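The House Rules for Teaching a Robot to Do Laundry
A week among shirts, grippers and one very well-thumbed rulebook

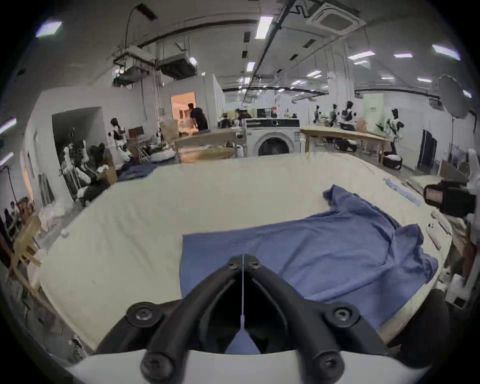
Start with a messy shirt

The first rule at Nanell, and it's printed at the top of page one, is that you never start with a neat shirt. I broke it in my first five minutes. I'd been handed a gripper and pointed at a padded table, and because I was raised by a woman who ironed pillowcases, I smoothed the thing out before I began. Zarmeena Kazmi reached over, picked it up, scrunched it, and dropped it back down. "Again," she said.

Zarmeena wrote most of the rulebook. It runs to 30 pages (she would like it to be shorter) and it covers how a person should do a household chore when a robot is going to learn from the recording. I went in expecting a lot of talk about software. Mostly we talked about sleeves.

If your robot only ever sees tidy shirts, she told me, then a shirt with its sleeve bunched underneath is going to be a total mystery to it. So every session begins with a drop from chest height, and whatever shape you get is the shape you work with. No fixing it first! You have no idea how hard that is until you try.

One fold, one way

Here's where the arguments start. Everybody folds differently, and everybody thinks they're right. I fold in thirds. Half the team folds in half and then in half again. In the early days Nanell let people do whatever came naturally, and the recordings were, in Zarmeena's words, "a family reunion."

So now there's a house fold, written out in six steps, and you do those steps in that order even if your hands are begging you to do something else. Sleeves in first, left before right. The rulebook does allow two fixes per shirt. If you need a third, you stop, mark the take as failed, and drop the shirt again.

And you keep the failed take. I loved this. Nothing gets deleted for being ugly – it gets a label saying what went wrong, and it goes on the shelf with the rest. Of the 4000 takes the team had logged by October, 1491 were marked as failures of one sort or another. Zarmeena gave me that figure without a flicker of embarrassment. She gets a lot more nervous about a batch with no failures in it, which usually tells her that somebody has been cleaning up.

Slow hands, short shifts

A gripper isn't heavy when you pick it up. Give it an hour. By the end of my first morning my wrist was complaining and, worse, I'd gotten sloppy. I was snatching at the collar and letting go early.

The rulebook says 60 minutes on, then a real break away from the table, and the person running the session can call it sooner. It also says to move at the speed you'd use if you were showing a child. I kept speeding up without noticing. My better takes all came right after a break, and I have the labels to prove it.

There's a section on the room, too. Keep the walkway behind the person working clear. Anyone who comes through says so out loud before they get near the table. Nobody reaches into the work area in the middle of a take, even to be helpful, even if a sock is about to hit the floor. Let it fall. (I reached. I got a look.)

Who gets to be in the recording

This was the part I hadn't thought about at all. Record in a shared room and you're going to record people, and Nanell's rule is that each of them has to have agreed to it beforehand, in writing, including visitors. I signed mine before I'd taken my coat off. You can change your mind later and have your takes pulled, and there's one named person whose job it is to do the pulling.

Does the wider field work this way? Some of it. A smaller outfit, Brolport, has borrowed the house fold and the labels but skipped the break rule, and I'd gently suggest they borrow that as well. There's a shared guide in the works called Bramomness, with a working draft going around, and Zarmeena has opinions on nearly every paragraph of it. Her biggest gripe is that it spends ages on file formats and a single line on tired wrists.

My last shirt

On my final afternoon I got through a whole run without a third fix. Drop, sleeves, left before right, fold, fold, done. I was thrilled – I may have said "yes!" out loud, which is also against the rules, as the session is supposed to stay quiet until the label's been entered.

Zarmeena typed in the label, picked up my lovely folded shirt, and dropped it.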